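Plastic stool, screw-in legs, which way do they go in??
Home & Storage > Small furniture

rosalba_f
Posted February 9, 2021
ok so Kidetti white plastic stool, square seat, the legs screw in. Laid black plastic down over the tile so nothing gets scratched, seat goes upside down on that. Pics, then my question 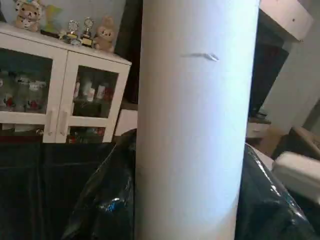
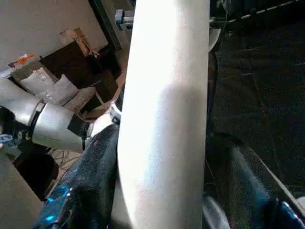
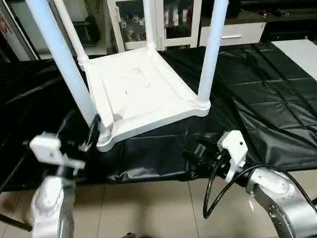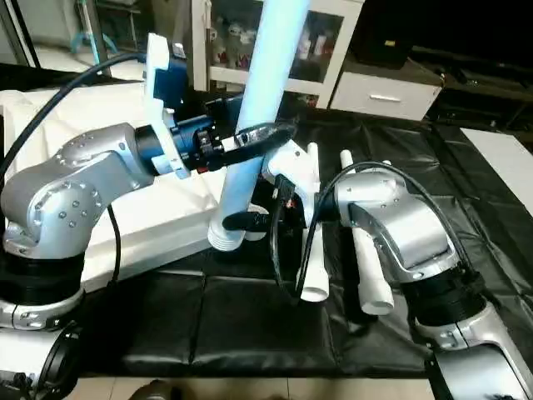
Question is how tight. Mine go most of the way then get stiff and I dont want to strip the thread. No leaflet in the box. Stool is for reaching the top of the glass cabinet (bears and trophies, dusting, endless)

maillard_b
posts: 1,102
Hand tight. then a quarter turn. Done. Had the same kind for years

perrine_L
posts: 2,693
Disagree w/ the quarter turn. Plastic on plastic, you crack the collar that way. Hand tight and stop. Check again after a week of sitting on it

maillard_b
Never cracked one. Four stools.

perrine_L
I've cracked two lol. A Gernia and some no-name thing. Both on that last little turn

raquel m.
Going stiff partway usually means its crossed. Back it out, turn it the WRONG way till you feel a click, then go forward. Same as a jar lid

rosalba_f
oh thats good, will try. So start every leg loose first and then tighten all of them? or one at a time

raquel m.
All loose first. Then opposite corners

maillard_b
Order makes no difference on a stool. It's not a car wheel

raquel m.
Does if the floor is uneven. Tile with grout lines, it'll rock and you'll blame the legs

s.holmgren
Not what you asked but please dont stand on it. Those are for sitting. My mother in law went off a Falcão one getting a box down, wrist in a cast until June. Get a proper step

rosalba_f
its ok im short and light

s.holmgren
So was she

perrine_L
Agree with Holmgren here. Also little rubber feet if you have them, plastic ends slide on tile. Jetex does stick-on ones, peel after a while but cheap

maillard_b
Stick-ons are useless. Push-on caps, measure the leg end first

rosalba_f
Update, backed out the stiff one and it WAS crossed, click trick worked. All hand tight, no quarter turn sorry Benoît. Rocks a tiny bit near the fridge, fine by the cabinet. Looking at caps now, what do you measure, inside or outside of the leg?

maillard_b
Outside. And go a hair smaller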